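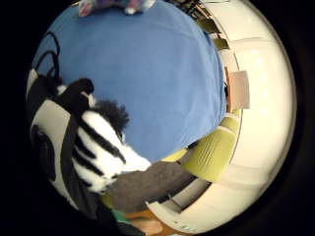 Packing staff at Brarkari swap the line for the blue table

Bolgate, 25 Aug 2019

If you have ever sent a stuffed animal back to the shop it came from, there is a fair chance it passed through the Brarkari returns building in Bolgate, where 48 people check, brush, sort and bag soft toys for stores all over the region. On a busy day in the run-up to the holidays that can mean 3000 toys, and every one of them has been picked up and put down by hand since the place opened.

Part of that is about to change. Brarkari has signed up with Wokberg, a small automation company, to put robot arms on the last stretch of the line, where toys that have already been checked are lifted off a table and put into bags. The first arm is due on the floor next May, and before it can do anything useful it needs to be shown how the job is done. The people doing the showing are the packers themselves.

So for a good part of this summer the meeting room has been a workroom, with a blue cloth over one of the long tables and a changing crowd of plush animals on top. Packers come up from the line three at a time and take turns with a hand-held gripper that has a camera on it. They pick up a toy with the gripper, carry it across, set it down, and then do the same with the next one, while the camera keeps a record of each move. So far they have put in 470 sessions, and the sheet on the door for next month is nearly full.

Soft toys sound like the easiest thing in the world to pick up (and for a person they are!), but they sag and squash, and no two of them lie on a table in quite the same way. One packer who has been with the company a long time told us that you stop noticing how you do it after the first week or so, and that having to do it with two stiff fingers brought it all back. A tail or a mane looks like a fine thing to grab until the rest of the animal swings around and knocks over its neighbor. She has settled on going for the middle, every time, and has talked most of her shift into doing the same.

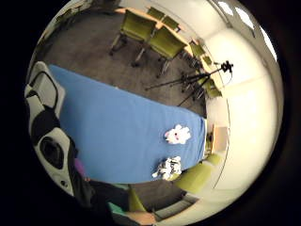 Soft toys on the blue table in the meeting room at Brarkari's Bolgate building.

What it will mean for jobs was the first thing everybody asked at the staff meeting in spring, and it is fair to say the answers have been met with a mix of hope and crossed arms. The company says no one will be let go when the first arm starts. Packers from that stretch of the line will move over to checking and mending, where there has been a backlog for as long as most people can remember, and they will keep their current pay while they learn. Bagging is hard on the wrists and shoulders, and several of those we spoke to said they would not miss it one bit.

Others are more careful. The promise covers the first arm and says nothing yet about a second, and a few packers would like to see that in writing before they give up any more afternoons to the gripper. There is also the matter of the talk. The bagging tables are where people stand across from each other and chat, and the mending benches all face the wall - a small thing on paper, maybe, but it came up in nearly every conversation we had. Brarkari says it is looking at turning the benches around.

Time spent in the meeting room is paid as a normal shift, with a break every hour. Wokberg will be back in the building next month to go over the recordings with the packers, and staff from the night shift have been invited to come in and have a try.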